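I've had the Kirero hand-held gripper kit for 12 days now and I promised a few people I'd write down what I think of it. Reijo Rautiainen had the older Sullero set and kept telling me to wait for this one, so I waited.

The kit is two grippers, a charger, a bag of spare finger pads and a printed setup sheet. It came in January 2025, in a box with too much foam. You hold one gripper in each hand and do ordinary chores with them, and the recordings go to a laptop to be used later for training an arm. Setup took me 47 minutes, most of that spent on calibration. The sheet skips a step between pairing and calibrating, and I had to write to support. They answered the same evening. 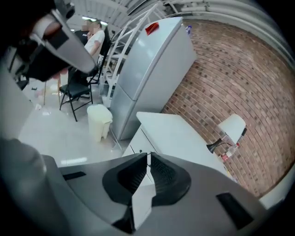
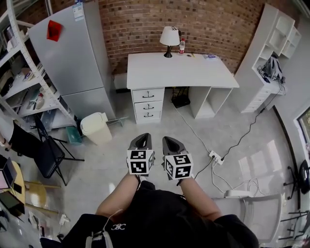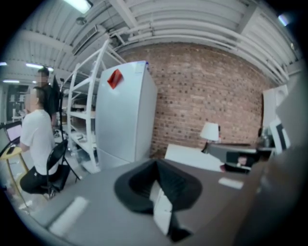

The Kirero grippers in use. The middle picture has both of them, with the marker cubes near the handles.

The grip is comfortable for short sessions. After a long one my wrists were sore - I'd like a lighter body, or at least a strap. The finger pads are the best part. I've used them on cups, socks and a roll of tape and dropped very little. Thin things like a single sheet of paper are still hard.

The software is called Esteo and it is plain but works. It crashed on me 2 times, both during export, and the files were fine after a restart. Export is slow on my old laptop.

I paid $220 for the kit on an early order. Karpenko sells a similar one with better cases, but you have to buy the pads separately. I'm keeping mine. Next I want to try folding towels with it, and I've asked for a second bag of pads.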